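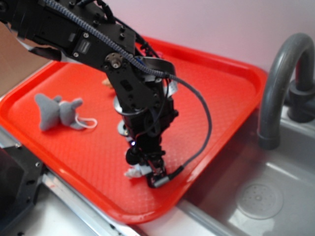 About > Who we are

Grellach is a small school of nutrition in Drondavby. We teach adults how to read health news and food labels with calm, and how to plan meals when a doctor has asked for less salt or less sugar.

Alun Yorath opened the school with one evening course and 15 students. Now we give 20 courses a year — most of them in the evening, a few by mail. Our library has up to 700 books and journals, and every student may borrow from it.

We do not sell supplements. New courses begin in October.

Recent
Fiber and the older eater
Salt in bread: what we teach
How to enroll by mail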